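Oct 6, 2020

Hide glue, second round. Carrying on from the February notes, which stopped at the failed lap joints and never got written up properly. Same question as before: which of the two glues do we use for the drawer runners and the corner blocks, and how much working time do we really get with each.

Glues on the bench are the Tostent pearl and the Kolden ground. Both weighed out dry at 100 g and soaked in cold water overnight in the fridge. Tostent got 180 g of water to start with, Kolden the same. The Kolden took it all up and looked like wet sand by the morning. The Tostent still had hard centres in the bigger pearls, so I left it until midday.

Heated both in jars standing in the water pan. Pan thermostat reads low, as we knew. With the dial on 60 the glue itself was at 66 by the glass thermometer, so I turned it back and waited. Final temperature 62 in both jars. Skimmed the Kolden twice. It froths more than the other and smells stronger, though not off.

Run-off test from the brush: the Tostent came off in a steady string, the Kolden broke into drops and then thickened before I had finished looking at it. Added another 20 g of warm water to the Kolden and it behaved better. I should have written down the thickness we were aiming for last time. Vangelis Kokkinos says "like single cream", so I went with that.

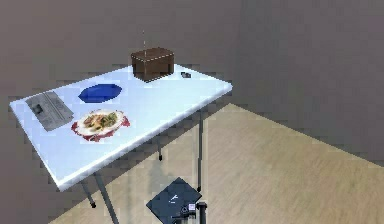

Working time, beech on beech, brushed on one face, room at 19 degrees. Tostent gelled in a bit over a minute. Kolden was quicker and had skinned over at the edges while I was still lining up the second piece. Warming the wood first on the hot plate gave nearly twice the time with either glue. The warming is a nuisance with long parts, but for corner blocks it is no trouble and I think we should just do it every time.

Rubbed joints: made 9 with each glue, blocks cut from the same length of beech, end numbered in pencil. Rubbed until they grabbed, then left alone, no clamps. Three of the Kolden blocks slid out of line by the width of a pencil mark. None of the Tostent ones moved. That could be me as much as the glue – I did the Kolden set first and was slow with it.

Urea: tried a small jar of Tostent with 10 per cent urea by dry weight, as suggested in the Roussel leaflet. Much longer open time, easily enough for a runner. The squeeze-out was still rubbery when I left, where the plain glue had gone firm. Leave these a full week before breaking any. Keep them apart from the others, on the top shelf, marked U.

Broke 3 of the old February joints while waiting. Two went in the wood, one clean along the glue line with a dull, powdery look on both faces. That was the one glued on a cold morning, according to the pencil note on the back. Starved or chilled, can't tell which.

Old glue: the jar from the Vevard chair job had grey spots on top. Thrown out. Please don't keep made-up glue in the fridge without a date on the lid. I have put a roll of tape and a pen on the fridge door.

To do:
Break the plain blocks after two days, the U set after seven.
Repeat the Kolden set with warmed wood, same number, before deciding anything.
Check the pan thermostat at 50, 60 and 70 and write the true figures on the side of the pan.
Order more beech offcuts, the straight-grained stuff if they have it. The last lot had too much run-out and two blocks split when I cut them.
Brushes: the one with the metal ferrule is turning the glue dark. Use the string-bound ones.

Vangelis wants to try the urea mix on veneer as well. Fine by me, but on a separate sheet with its own numbers, as we got the two sets muddled last time and I had to throw out half the results.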